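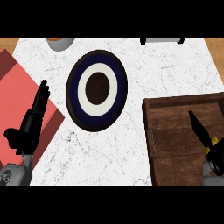 Figura 12. Puesto simulado de dos brazos, con el plato entre el tapete y la bandeja.

2.3 Presupuesto del puesto

1. Defina la tarea en el simulador antes de pedir oferta a Molletti.
2. Anote el alcance necesario de cada brazo.
3. Reserve 3,294 euros para la mesa y los accesorios.
4. Sume 169 euros por el juego de dedos de repuesto.

Nota: el plazo de entrega de Skelel es de alrededor de 30 días.

Precaución: no encargue las manos sin confirmar la brida del antebrazo.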